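How to Set Up a Seven-Port USB Hub on a Work Table
By Roman Pietrzak

A hub that slides around gets its plugs pulled out at an angle, and the ports wear loose. Fix the hub down first and do the plugging afterward.

What you need: the hub, its own cable, the cables for your devices, and a holder or bracket the hub can sit in. I used a bracket from Brastville, but any snug one will do.

1. Lay the hub flat with the ports facing you. Leave a hand's width of free table in front of it.

2. Run the hub's own cable out to the side with a little slack. It should lie on the table in a soft curve - no sharp bends near the housing.

3. Decide which device goes where before you plug anything in. I put the cable that stays in all the time at one end of the row, so the other ports are easy to reach.

4. Hold the plug by its body and line it up with the port. Check which way up it goes. Push straight in until it stops. If it resists, pull it back, turn it over and try again. 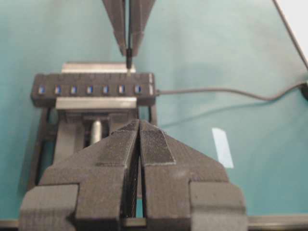
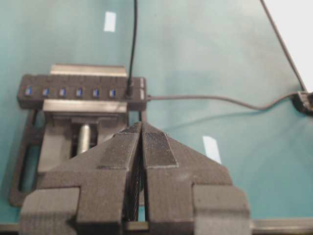

First picture: the plug lined up over the hub. Second picture: a plug in the last position of the row, with its cable running away from the hub.

5. Let go and look at the plug. It should sit square to the hub. If it leans, the cable is pulling on it, so give it more slack.

6. Add the other cables one at a time, and check that each device shows up on the computer before going on to the next.

7. Label both ends of every cable. Mayu Kaneko, who shares my table, uses strips of masking tape and a fine marker, and they hold up well enough.

To take a cable out, steady the hub with one hand and pull on the plug, never on the cord.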